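Melum Opens Garment Handling Data Program With Textile Sorter Prellen

CRENSHAW – Melum, a developer of software for robot arms, today announced a program with textile sorting company Prellen to gather recorded examples of a two-finger gripper handling used clothing. The recordings will be used to train Zulora, Melum's learning system for soft goods.

The program has been running since July at Prellen's sorting site in Crenshaw. To date, operators have recorded 736 demonstrations. Each one is a single attempt at a single task, guided from start to finish by a person at a set of hand controls. The robot's joint positions, the opening of the gripper and the view from a small camera at the wrist are saved together.

Clothing is hard for robots. A box keeps its shape when it is pushed, and a shirt does not. The same garment can land on a table in a different heap every time, with its sleeves under its body and its neck out of sight. Programs written by hand tend to fail on the first heap their authors did not plan for. Zulora learns from examples instead, and it needs many of them, with the cloth lying in many different ways.

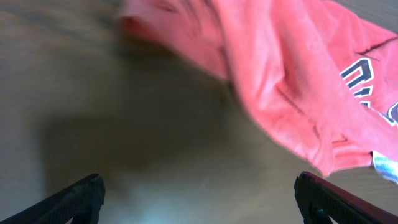

Wrist camera view of a red T-shirt with navy-blue lettering on the work surface, with the gripper fingers open.

The current task list covers four actions: picking up a garment by an edge, dragging it flat, turning it over, and folding it once. Operators work in blocks of 20 demonstrations and then take a break. At the start of each attempt the garment is picked up and dropped by hand, so that no two starting positions are arranged on purpose. Operators may not smooth the cloth before they begin.

Attempts that go wrong are kept. If the fingers close on air or the cloth slips out, the operator carries on and tries again within the same recording, and the attempt is marked afterward. Melum's engineers have found these second tries useful in training, as they show the system how to get back to a workable grip. Recordings are dropped only when a camera stream is missing or the time stamps do not line up.

Melum will not remove blurred video from the set. The wrist camera moves with the arm, and a certain amount of blur is part of what the system will have to work with once it is running by itself. Lighting at the Crenshaw station is also left as it is through the working day, including bright spots on the table and shadows from the arm.

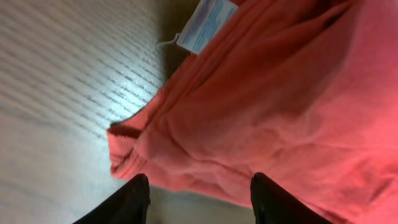

Gripper fingers at the edge of a coral-colored knit garment during data gathering in Crenshaw. A care label shows at the top.

Care labels, printed lettering and ribbed edges are of interest to both companies. For Prellen, a label that can be brought into view could later be read by a separate camera and used to sort by fiber. For Melum, such features may help the system tell which part of a garment it is looking at when most of it is folded under. Reading labels is outside the first phase of the program.

Prellen supplies the clothing from its regular intake. The set now includes 100 garments, mainly T-shirts, sweaters and other tops. Pants and children's clothing will be added in the next phase, along with 50 items chosen for being difficult, such as thin linings and stretch fabrics. Each garment is given a number and goes back to Prellen when its recordings are complete.

Operators train for two shifts before their recordings are counted. They are employees of Prellen who already sort clothing by hand, and their comments on where to take hold of a garment have been written into the instructions for the station.

Melum plans to test the first trained version of Zulora on garments that do not appear in the recordings. Results will be shared with Prellen before any decision is made on a trial at the sorting line – no date has been set for that step.

About Melum
Melum develops learning software for robot arms that work with cloth and other soft materials.

About Prellen
Prellen collects and sorts used clothing for resale and fiber recovery. Its sorting site is in Crenshaw.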